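Search this site Search news and events Go

PRESS RELEASE - for immediate use

Pickering students through to Trukuvard final with home-built picking arm

The robotics club at Pickering has reached the final of the Trukuvard, the student contest for robot arms that pick up small things and put them down again somewhere useful. The final is in March. The team travels with one arm, one spare gripper and a lot of tape.

It's the first time a Pickering team has got past the regional round. Last year's entry went out in the morning session when a shoulder bolt sheared. Same shoulder this year, better bolt.

The task sounds simple. A judge tips a handful of small blocks and rounded shapes into a low cardboard box, in any order and at any angle. The arm has to find each one, close on it, lift it clear and drop it in the right tray. No hands once the clock starts. Teams get up to 16 minutes. Points off for anything dropped, squashed or flung, and flung does happen.

Cardboard is in the rules because it is cheap and because it changes as you use it. Fingers scrape it, the top layer lifts, flaps curl up and get in the way. A program that works nicely on a clean floor can go to pieces on a torn one, mistaking a rip for the edge of a block. Pickering decided early on to practise in the same box until it fell apart, then get another. The judges liked that and said so on the feedback sheet.

The arm is called Skudura. It has a small camera low down by the gripper, so it gets a close view of whatever it is reaching for and not much of anything else. That was a choice and it was argued over for most of the autumn. A camera up on a pole sees the whole box at once, but the arm blocks its view just when it matters. A camera down by the fingers keeps the block in sight, although the two fingers take up a fair part of the picture and the lights can wash out the pads. The club tried both. Low camera won, on the grip tests and on a vote.

Square-ended blocks are the easy ones. Flat sides, sharp corners, the fingers know where to go. The rounded pieces are the trouble. Come at one slightly off centre and it rolls away, or squirts out of the grip like a bar of soap. The younger members took on the rounded pieces as thier own project and wrote a routine that turns the wrist to line up with the long side before closing. It is slow. It also got the team through the regional round, where plenty of others left their rounded pieces in the box.

So far the club has logged 937 practice picks. Every one written down, the bad ones included - what shape, what angle, gripped or missed, and a line on what went wrong. Favourite entries in the log: "closed on nothing, very confident", "picked up floor", and "somebody leaned on the table". The log goes to the final too, as teams are marked on their records as well as on the run.

There are five events in the final. The open pick everyone knows, then a mixed pick with two shapes lying close together, a dim-light pick, a repair test where a judge unplugs something and the team has to find it, and a talk. The talk is the one causing the most worry. Scripts are on their fourth go. Cards have been banned, then allowed, then cut down to one each.

The arm was built after school and in lunch hours. Parts came from Hurnine, who let the club have returned motors and offcuts of sheet at no charge and lent a bench for the fiddly wiring. The gripper housings were printed at school, mostly overnight, with a fair few failed prints along the way. The finger pads are on their third version. First were too slippy, second peeled off.

Next jobs before March: a faster wrist turn, a proper case for travelling, and better handling of dim light, where the arm still tends to see shadows as objects. The team also wants a cleaner way to stop a run when a finger catches under a flap. At present it means shouting and then hitting the red button.

Families and other schools are invited to an open practice in February, doors 4.30pm, in the design and technology block. Come in by the side gate. Visitors can set up a box and tip in the shapes themselves, which is realy the best test there is, as the club knows all its own habits by now. Tea and squash provided. Under-11s welcome with an adult.

Press welcome at the open practice. Please let us know beforehand if you want to film, so we can sort consent forms and a bit of space by the table. Short interviews with team members can be set up through the school office, with a member of staff present.

Ends

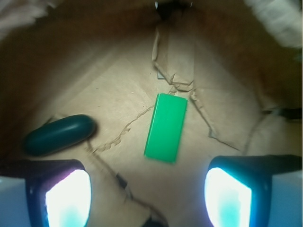
Carys Dunmore
Press and Outreach, Pickering Robotics Club

Notes for editors: Skudura going for a green block, with a darker rounded piece to its left. Free to use with this story, please credit Pickering Robotics Club. The club meets after school in term time and is open to all year groups, no experience needed. Skudura is the name of the arm, not the team - the team enters as Pickering. Trukuvard takes no "the" in headlines.

Related news
Pickering clubs: what's on this term
Hurnine opens its scrap shelf to schools
Trukuvard rules: what has changed for the final
Wanted: old shoeboxes and clean cardboard
Design and technology block, new opening times

Contact the press desk | Copyright Pickering Robotics Club | Back to top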